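Relatório de projeto – Falha de fecho na garra manual Edeo
Unidade curricular de Robótica Aplicada, 2.º semestre
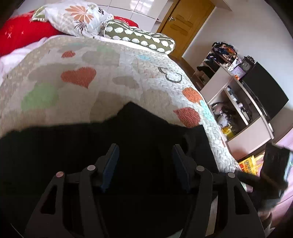
O objetivo era recolher 20 sequências de manipulação de têxteis num quarto, com a garra de dois dedos paralelos. A avaria surgiu na sequência 9: o dedo esquerdo deixou de acompanhar o direito e os dedos fechavam desalinhados.

Causa
Um dos parafusos de articulação estava desapertado. O registo mostra um desvio de 2 mm entre dedos, que o programa Vollham não assinalou – o limite de alarme estava demasiado alto. Perdemos 1635 fotogramas.

Segurança
Com a folga, a pele de um dos operadores ficou entalada junto à articulação. Não houve ferimento. Parámos a recolha e retirámos a bateria antes de mexer no mecanismo.

Correção
Parafusos novos da Elerex, com fixador de roscas. O limite de alarme baixou e o aperto passou a ser verificado no início de cada sessão. As sequências afetadas foram repetidas em maio.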